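How do I get a kitchen sponge to stop smelling?
Posted by Golura, Feb 3, 2022 – 453 views

My sponges go sour within four days. I rinse them after every meal and leave them by the faucet. We have hard water and no dishwasher. Is it the sponge or is it me? I started keeping one on a tray on the table and it still smells by the end of the week.
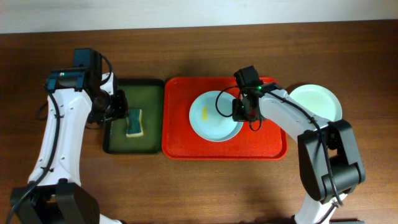
Fania
1,146 points

Two things, in my experience:
Wring it until nothing drips. A quick squeeze leaves a lot of water in the foam.
Stand it on edge so air gets to both sides. Flat on the sink is the worst spot.
I also cut mine in half and swap the halves every day. Replace the whole thing every two weeks. I have bought the same two-layer kind since last May and have no complaints.
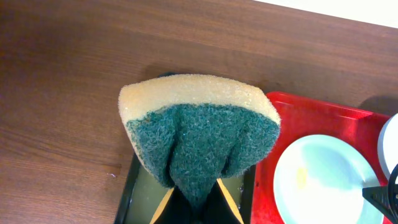 Two-layer sponge, scrubbing side showing.

Tamura
595 points

Grease is usually the cause. Scrape plates into the trash before you wash them, and do the glasses first, then plates, then pans.
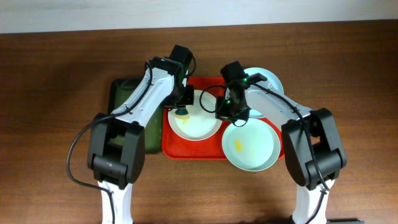

Change the water as soon as it turns cloudy, even if you are halfway through. I put a drop of dish soap in the sponge at the end, work it through and rinse it out with hot water. Some people microwave theirs – I don't bother. If it already smells, throw it out. Soaking never fixed one for me.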